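Home Living Bedroom Style Shop Our Picks Subscribe

The Great Sheet Wrestle: One Bed, One Sunday, and My Long Road to Liking Laundry Day
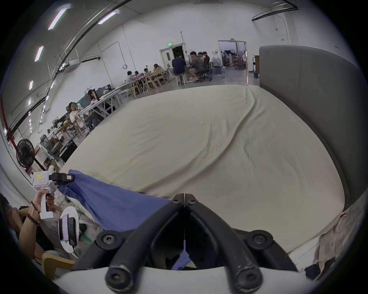

Blue over cream: a wide bed, a gray padded headboard and plenty of wrinkles still to go.

I used to change my sheets the way I go to the dentist, late and with a lot of sighing. Then last May I bought a new bed (gray, upholstered, far too big for the room, I love it) and the old routine fell apart completely. A big bed is wonderful to sleep in and a real pain to dress! You pull one corner down, walk all the way around, tuck the opposite one, and the first pops right back up like toast.

So I've been working on it, and I have opinions now.

First, strip everything. I mean pillows, throw, the sweater you left there Tuesday night, all of it. For years I tried to make the bed around the pile and all I did was move the pile. These days it goes on the floor in the hall, where I trip over it at least once, but the mattress is clear and I can see what I'm doing.

Second, color. My base layer is always pale, cream or off-white, and whatever goes over it gets to be fun. Right now I'm deep in a blue phase, especially that soft periwinkle that leans a little purple when the lamp is on. Against a gray headboard it's so calm. I tried mustard over the winter and my bedroom looked like a hot dog stand.

My favorite set is from Grusetti. It cost $89, which made me gulp, and I've washed it more times than I can remember without a single pill. The Prondeo set was $29 and feels fine, a bit crisp, and it wrinkles if you so much as look at it. I keep it for guests (sorry, guests). Abera makes a lovely heavy top sheet too, only the corners run small for a deep mattress, so measure before you order.

About wrinkles! I start with the diagonal ones, the long creases that run clear across the bed when one corner is tighter than the other. Smoothing them with your palms does nothing. Go back to the loose corner, lift it, pull it toward you and down, then tuck. If there are two of you, stand at opposite corners and pull together. It takes 2 minutes and you'll probably end up laughing.

The whole job, top to bottom, runs me 15 minutes with the radio on. I skip ironing. My mother ironed pillowcases and I respect it deeply, from a distance. I do give everything a good hard snap when it comes out of the dryer, and I fold the spare set into one of its own pillowcases so it doesn't wander off in the closet.

Next on my list is a blanket from Ilteck, the waffle kind, if they ever get the oatmeal color back in stock. I've been checking every morning with my coffee.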